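Re: [teach-by-hand] arm drifts when I guide it near its own base
From: Dimitrov
To: the list

Hello all,

I answer between the lines, I hope the quoting survives.

> We are recording by hand guiding, and for most of the table it
> goes well. But when the task brings the gripper back close to
> the base, the recorded path is shaky and the replay stops with a
> joint limit error. Of 49 recordings we could keep only 20. Is it
> better to do this part by remote control? We have the small
> leader arm from Udunine but have not used it yet.

We had the same trouble in Porstead in July. When you guide by hand close to the base, the elbow is folded very much, and a small push at the wrist becomes a big movement in the other joints. You feel the arm become heavy, you push more, and then it jumps. The shaking in your recording is probably your own hand fighting against this.

With the leader arm it was better for us, but not at once. The first 20 recordings by remote control I threw away, all of them, because I was moving too fast and stopping too often to look. What helped was to begin each recording from the same folded pose and to make the whole return movement in one slow go. It now takes me roughly 35 seconds.

> Also, should the person look at the arm or at the wrist camera
> picture while recording?

I would say at the wrist picture only. If you look at the arm directly, you use things which the policy will not see later, for example how far the elbow is from the wall. My colleagues in Cavton do not agree with me on this and they let people look where they like. I have not compared the two in a proper way.

Two more things to check before you record again. Please see that the gripper can open fully near the base without touching the mounting plate, because with the fingers open it is wider than one expects. And look where your cable lies. If the loop comes inside the space where you turn the wrist, you will begin to avoid it without noticing, and this avoiding goes also into the data.

About the joint limit error, can you send the joint values of the last second before the stop? If it is the same joint every time, then I think turning the base on the table is easier than teaching around it.

I attach one wrist view from our side, so you can compare how close we go.

Best regards,
Dimitrov

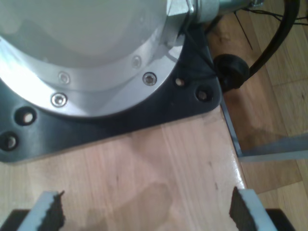 Attachment 1: wrist view near the base, fingers open, cable loop on the right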